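Sorting out the family photos
10th September

I have spent most of the summer on a job I kept putting off, getting all our old photos into one place. They were spread over two dead computers, a drawer of memory cards and 11 shoeboxes of prints in the loft.

I started with the prints. I bought a second-hand Bandix scanner for 25 pounds and did a box a week, after tea.
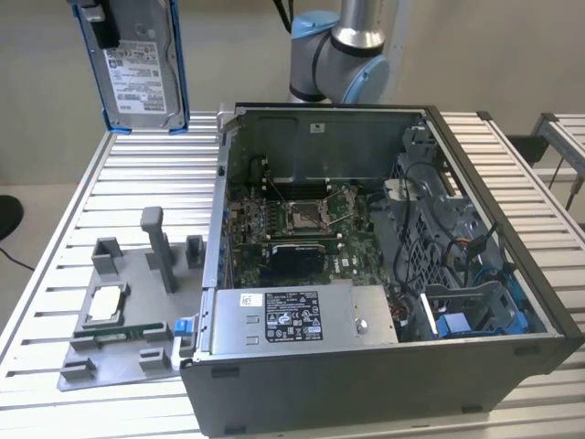

The slow part is the naming. My parents wrote on the backs of perhaps one photo in ten, and usually just "Flalley, wet". We went to Flalley every year, and it was always wet. In the end I gave up on exact dates and used decades - good enough for us.

I threw out 90 prints, mostly blurred hedges. I felt bad for a day or so and haven't missed them.

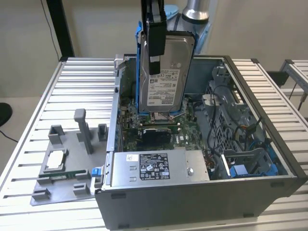

Folders are by decade, then by place. I tried tagging faces and stopped after an evening, as the software kept mixing up my aunts. There are two copies of everything, one here and one at my sister's house. We'll swap them each November.

Next I want to get 100 of the best ones printed in a proper book. Urkska do a nice cloth cover but the postage is steep, so I may wait for a sale. 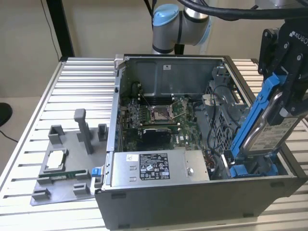 Hard drive in its blue caddy, with the case open.

Two shoeboxes still to go.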